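Notebook, May, upholstery bench, 9.40 am

Rub testing again. Sonholm sent the second lot of velvet swatches with a sheet claiming the new backing has cured the pile loss. I'll believe it when I've seen it. The first lot came with much the same sheet, and the only thing that had changed was the name on the roll.

Put 2 swatches on the Hajdu machine before tea, one from each lot, same weight, same wool cloth against them. Stopped at 346 rubs to look. The old lot was already shading along the warp. The new lot looked better, but I had it under the window and the old one was under the strip light, so that proves very little. Swapped them over and the gap shrank a good deal. Must do all the looking in one place from now on.

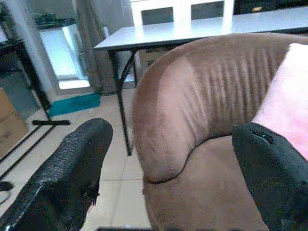
Kamrul Bandara thinks I'm being hard on them. His view is that velvet marks whatever you do, and that customers who buy it know as much. Perhaps. But the sheet says "no visible change" and doesn't say who was looking, or from how far away, or whether they brushed the pile up first. Brush it up and half the damage goes. I tried it on a scrap and could have passed nearly anything.

Restarted after lunch. New lot stopped at 1,118, first bare thread near one corner. Could be the clamp, which was biting on that side. Old lot still running at the time of writing, and if it outlasts the new one I shall enjoy the phone call.

Steam test: Jineck's method says hold for 2 minutes, then let it dry flat. Gradulus say never steam it at all. Neither gives a reason. Will try both on offcuts.

To do: pack out the clamp, ask Sonholm for a swatch from the middle of the roll, find the good lamp.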